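学生宿舍公共茶水间器具清洁与归置方式调查
课程项目报告

一、项目由来

本项目是“居住空间观察”课程的期末作业。课程要求每组选择一处日常使用频率较高的小空间,观察其中物品的摆放、使用和清理情况,提出一项花费不高、可以实际执行的改动,并在改动后再次观察。

我们组选择的是Zarnwood公寓三层的茶水间。这层住的大多是交换生和低年级学生,没有独立厨房,烧水、泡面、热牛奶、洗杯子都在这一间里完成。茶水间使用面积不大,靠窗一侧是水槽和台面,对面是一组三格的开放架,门后有挂钩。选择这里的原因很简单:小组成员Jucélia Falcão就住在这层,进出方便,同层住户也愿意配合填写问卷。

开题时我们打算研究的是冰箱里的食品过期问题,去看过两次之后改了方向。冰箱由楼层自行管理,已经有标签制度,执行得还可以。反而是台面上的杯子、碗和擦布长期混放,在问卷的开放题里被提到的次数最多。有人写“找不到一块知道是擦什么的布”,有人写“杯子洗完没地方放,只能放回湿的台面上”。这两句话后来基本上成了我们的研究问题。

二、观察方法

观察分为改动前和改动后两个阶段。改动前的阶段在December进行,即十二月,改动后的阶段放在第二学期。两个阶段使用同一张记录表,由组员轮流填写。记录表包括以下项目:

台面上的白瓷器具(杯、碗、碟)是否已洗
器具的放置方式(正放、倒扣、侧放、叠放)
擦布的位置(挂起、平铺、揉成团放在台面)
台面是否有水迹
架子各格的占用情况

每次记录不移动任何物品,也不提醒正在使用茶水间的人。我们讨论过是否应该在门上贴一张说明,最后决定只在楼层群里发一次通知,之后不再提起,以免大家因为知道有人在看而改变习惯。

除记录表以外,我们发放了一份纸质问卷,共200份,放在信箱旁边,由住户自取。问卷共十一题,前八题是选择题,后三题是开放题。有几份问卷只填了前半部分,开放题留空,选择题的部分仍然计入。

照片中不出现住户的面部和个人证件。

三、改动前的情况

改动前的记录里,最常见的状态是器具和布放在一起。洗完的杯子放在台面上,布就搁在旁边。从卫生角度看,问题主要在布。布揉成一团时内层不容易干,几天之后就有气味,再用它去擦杯口,等于把气味又带回杯子上。问卷里有两位住户专门提到过这个气味。

白色瓷器本身的清洁度反而较难判断。白瓷反光强,在窗边的光线下,表面的茶渍、水渍看不出来,要换一个角度或者用手指摸才知道。我们在第一周的记录中把若干杯子记为“已洗”,后来用白纸巾擦拭内壁,纸巾上仍有淡黄色。从第二周起,“是否已洗”一项改为以纸巾擦拭结果为准,第一周的该项数据不再使用。
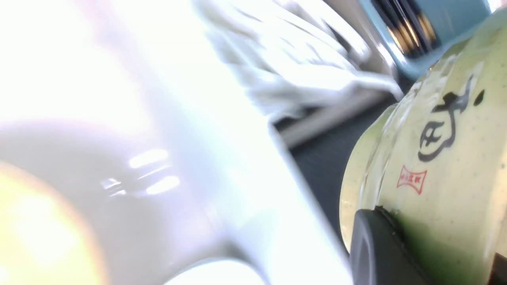 图1 光滑的白色器具与揉皱的白布,强光下釉面般的表面几乎全白

图1可以说明单凭外观判断的困难。器具表面大部分已经亮得发白,只剩浅灰的过渡和几道细长的反光。如果表面有一层薄的茶渍,在这样的光线下很难从照片中辨认。因此照片没有用于清洁度的判断,只用于核对布的状态和器具之间的相对位置。

架子的使用也不均匀。上格太高,个子矮的同学够不到,长期放着没有人认领的饭盒和一包开封的纸杯。中格放电热水壶和公用的茶叶罐。下格离地近,有人觉得不干净,不愿意放入口的器具。结果是真正适合放杯子的只有中格,而中格又被电器占去了大半,洗好的杯子只好留在台面上。

我们还记录了水槽周围的水迹。水槽右侧的台面略有倾斜,水会流向墙角,在墙角的接缝处积住。杯子如果放在这一侧,杯底往往是湿的,拿起来会滴水。住户多数知道这一点,但左侧台面要用来切水果和放泡面碗,右侧就成了默认的晾放处。

四、改动方案

小组先后提出过三个方案。

第一个方案是购买一台小型消毒柜。优点是洗好的器具有固定的存放处,也能烘干。缺点是价格和用电。我们在网上看到合适尺寸的一款标价3,976元,远超课程经费,楼层也不允许再增加大功率电器。这个方案在第一次讨论时就放弃了。

第二个方案是取消公用器具,要求每人使用后带回房间。问卷中支持和反对的人差不多。反对的理由集中在房间没有水槽,杯子带回去还是要拿出来洗。这一方案只需要发通知,成本最低,但我们认为它只是把问题搬到了房间里,也没有办法观察执行情况。

第三个方案是重新分配架子,并把擦布按用途分开。这是最终采用的方案,具体做法如下。

把上格的无主饭盒和纸杯清出,放进纸箱并在群里公告,两周内无人领取的交给宿管处理。电热水壶和茶叶罐移到上格靠外的位置。我们量过壶的高度,也请几位个子较矮的住户试拿过空壶。试拿之后发现装满水再放回去比较吃力,于是又把壶移回中格的最左边,只把茶叶罐留在上格。中格其余部分铺上一块可以拆洗的沥水垫,专门放洗好的杯碗,统一倒扣。

擦布分为两种颜色。白色只擦器具,蓝色只擦台面,分别挂在门后的两个挂钩上,挂钩上方贴同色的圆点。最初写的是文字标签,交换生里有人不读中文,改成圆点后就不需要翻译了。布每周更换一次,由当周填写记录表的组员负责收走清洗。

沥水垫、挂钩和布都在Rimine的日用品店购买,圆点贴纸来自Figueroa文具店的处理货架。全部花费318元,其中沥水垫最贵,占了一半以上。发票附在纸质版报告后面。

五、改动后的情况

改动后第一周的变化不明显。多数人仍然把杯子放在右侧台面,沥水垫上只有零星几件。布的分开使用倒是很快就被接受了,第二天起两块布基本都挂在各自的位置上。

第二周我们在右侧台面靠墙的一段放了一盆绿萝。这不在原方案里,是一位住户搬房间时留下来的。花盆占住了原来晾杯子的位置,之后沥水垫上的杯子明显增加。我们在组内讨论过是否应该把它移走,以保证改动后的数据只反映方案本身的效果。最后决定保留,并在记录表中注明放置的时间。因此后面的数据应当看作分格、分布和花盆三项共同作用的结果。

白布揉成团放在台面的情况在后期仍有出现,主要在晚上十点以后。晚间使用人数较多,有人用完后随手放下。蓝布没有这个问题,大家似乎不愿意多拿它。有住户建议白布改用带挂环的款式,我们认为可行,买布时没有注意到这一点,现在用的是普通方巾,搭在挂钩上容易滑下来。

纸巾擦拭的结果有改善,但不大。茶渍较重的几只杯子是公用杯,没有人觉得应该由自己来彻底清洗。我们用小苏打集中处理过一次,内壁的颜色变浅,三周后又逐渐恢复。擦布和架子的改动对这类陈渍没有作用,需要另外安排定期清洗。

倒扣放置的做法也带来一个新问题。杯口贴在沥水垫上,垫子如果不及时清洗,边缘会发黏。我们后来把垫子的清洗和布的更换放在同一天,情况有所好转。

六、不足

记录时间集中在早上和晚上,中午没有课的组员少,中午的数据缺失较多。

纸巾擦拭的判断仍然带有主观性。两位组员对同一张纸巾的颜色深浅有过不同看法,我们采用了较严格的一方。如果重新做,应该准备一张比色卡。

问卷没有询问住户的身高和惯用手,而这两项在架子和挂钩的使用中都有影响。茶叶罐放在上格后,有住户在群里提过不方便,我们是事后才想到应该在问卷阶段就了解。

课程讲义中推荐的Zadon收纳分区表适用于家庭厨房,分区按烹饪步骤划分,用在没有灶具的茶水间里对不上。我们只借用了其中“常用物放在肩与腰之间”的原则,其余部分没有采用。

七、后续安排

沥水垫和挂钩留在茶水间继续使用。布的更换由楼层住户按房号轮流负责,轮值表贴在冰箱侧面。公用杯的小苏打清洗建议每月一次,是否执行由下学期的楼层会议决定。剩余的圆点贴纸和两条未拆封的白布放在下格的盒子里。

原始记录表和问卷由Jucélia Falcão保管,需要查阅的同学可以到三层联系。

报告提交日期:29/06/2019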